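Notebook, equipment planning, 26 Aug 2024

Worked today on the list for next year's purchase. The order for Skurthorpe must go out with one total, so I sat near the bag task and wrote down what we use in it.

Present set is two hand-held grippers, one for each hand, with cables. Bags are the cheapest line on the list and also the one we forget. In April I put 500 bags, now I put 700.

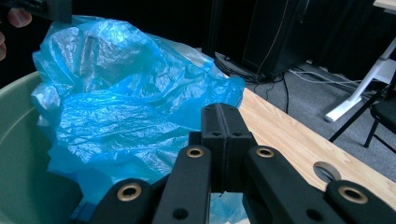
Blue bag at the green bin, a gripper in use.

Prices so far:
Spare fingertips and linkage parts, Vomedgate: 283
Second full pair of grippers, Nzioka: 3378
Cables: no quote yet

I would like to buy the second pair first -- repair of one gripper stops all the work, and the delivery is slow. The table can stay as it is. It has the hole for cables already, but we do not use it. Longer cables would help more, I think, and I must ask Sanonano if they make them with an angled plug.

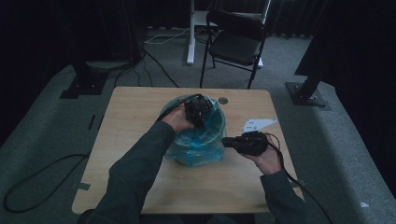

Remark from the next bench: before the second pair, take the fingertips in double quantity, as they wear out much sooner than the arms, and ask Nzioka whether the old ones fit the new model.

I will ask both things in one letter. If the old tips do not fit, the Vomedgate line must be written again.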